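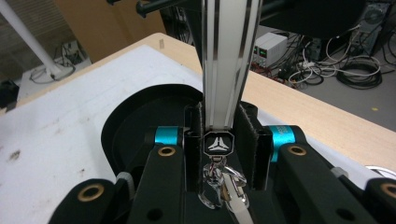
The gripper over the table, November.

Up at six. Radio said the consulate in Womura will close its visa window for 3 weeks while the two foreign ministries argue over the fishing line. Both sides have now called their ambassadors home.

Waldemar Sikora phoned from Brustuldale before lunch. His permit runs out in the middle of the closure and the office there won't say if it will be extended. He has written to them twice. I told him to keep copies.

Read the Mahmoudi statement in full this afternoon. Two pages, mostly about the 1,934 residents on the Sokum side who hold papers from both countries. Nothing on what happens to them if the crossing shuts.

Pouran Heydari came by at 3 with the bus timetable. Over 50 people were waiting at the crossing when she came through. She goes back tomorrow on the early one. Lent her my gray coat.

Soup, then bed. Need to call the bank.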